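Intro to Automation, Handout 6
Notes from the open day at Crichton

Okay, so for those of you who couldn't make it on Saturday, May 22, 2021, I promised to write up my notes, and they got long (sorry!). Read them before the next lab. The parts in my old handout on grippers still apply, so keep that one too.

We had two hosts. Kalliopi Lazaridis ran the simulator demo and Alvar Berge took us around the hardware bench afterward. I liked that order a lot – you see the arm fail cheaply first, and then you look at the real thing with more respect.

What the demo was about

The job was tabletop tidying: pick up an object, put it in a container, move on. Sounds dull, I know! But Kalliopi's group runs it 400 times in simulation before anyone touches a real arm, and each run changes something small, like where the objects sit or how the light falls. They call the task set Tikska. Out of 829 runs logged so far, she said most of the trouble came from the approach (the gripper coming in at a poor angle) and very little from the grasp itself.

Terms she used that you should know:

Base frame: the coordinate system fixed to the bottom of the arm. Everything else gets measured from it.
Reach: how far the gripper can get from the base. Objects near the limit force the arm into awkward poses.
Clearance: the gap between the gripper and whatever it could bump into, table included. Their planner, Clivska, wants 70 millimeters until the final move down.

Look at the figure with clearance in mind. The fingers are over by the left edge of the table, with the laptop standing close by, and the white tub is way down at the other end.

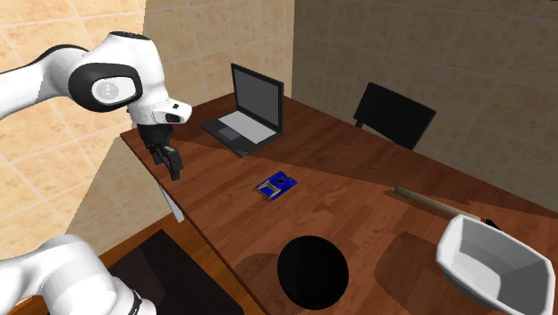

Fig. 1. Simulated tabletop task: arm with empty gripper, laptop, tub and small objects.

For next time, please sketch a path from the gripper to the blue board and on to the tub, and mark where you'd slow down. Then write me 3 sentences on which object you'd find hardest to grasp and why. I'd pick the flat black round one, but I'm happy to be argued out of it – bring your sketches on paper.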